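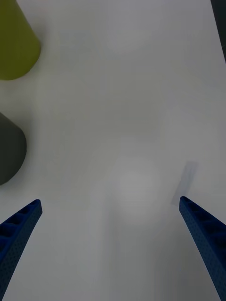

A white tabletop, with two dark blue gripper fingers reaching in.

Ernden's secondhand book swap is moving indoors

October 15, 2022

If you've been dragging your paperbacks out to the Ernden swap in the drizzle like I have, good news! The whole thing is moving into the old Brarel hall for the winter, starting with the next swap and running through the end of January.

I stopped by the hall yesterday to have a look (and, okay, to drop off a box of mysteries I swore I'd never part with). It's bigger than I remembered, the radiators work, and there's a proper ramp at the side door on Jirutex Lane. Use that one if you're bringing a cart, the front steps are steep.

The rules stay the same. Bring up to 15 books, take home as many as you brought, and please no encyclopedias. Kids under 12 can take one without bringing anything, which my niece considers the best rule in town. Doors open at 10 and the swap wraps up at 2.

Parking is the one thing I'd worry about. The lot holds around 30 cars and the Nanayakkara bakery next door fills up half of it on a good morning. Bus 21 stops right across the street, so I'll be taking that, and probably coming home with a cinnamon roll too.

Leftover books go to the clinic waiting room, same as last year.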